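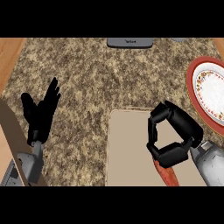
Re: The Gasasura visit - who is going, and does it matter?

7 December 2025

On the Plarton question, a list member wrote:

> I see the Gasasura foreign minister is now "expected" in Plarton in
> January, which makes it the second expected visit since spring. Has
> either side confirmed anything? The Plarton evening bulletin showed
> the flags going up along the airport road and then cut to the
> weather. I am inclined to think it's all for show. They still haven't
> reopened the border crossing at Flilthorpe, and if they can't
> manage a gate I don't see them managing a treaty.

I wouldn't read much into the flags. They went up last time as well, stayed up for 39 days, and came down looking like something you'd wash the car with. The visit in question never took place, though both governments later described it as useful.

What has changed is the wording. Until last month the Plarton foreign ministry spoke of "contacts". Now it speaks of "talks", and on one occasion "substantive talks", before the transcript was corrected. Gasasura for its part has stopped calling the fishing dispute a provocation and calls it a matter. I have been following these two for long enough to find that exciting, which tells you something about my evenings.

On Flilthorpe I think you're a bit hard on them. The gate itself is fine. The trouble is that each side wants the other to open first, and the protocol says both must be opened together, by officers of equal rank. Gasasura promoted its man in the summer. Plarton has not. There are 2,105 lorry permits waiting on this, according to the hauliers, who are not neutral but can presumably add up.

If the minister does come, I'd look at who meets the plane. A deputy means they want the photographs. The prime minister means somebody has already agreed something, most likely the grain tariff, and we'll all be told it was settled over lunch. The Grimshaw paper on the earlier round is good on this (section 5, skip the annexes unless you enjoy tonnage).

As for your point about the press being kept at the far end of the terminal - yes, but they always are. Last time they got two questions, and one of those was about the weather.

Does anyone have the Gasasura text of the November statement? I only have the Plarton translation, and it has "warmly" in it twice, so I'd like to check.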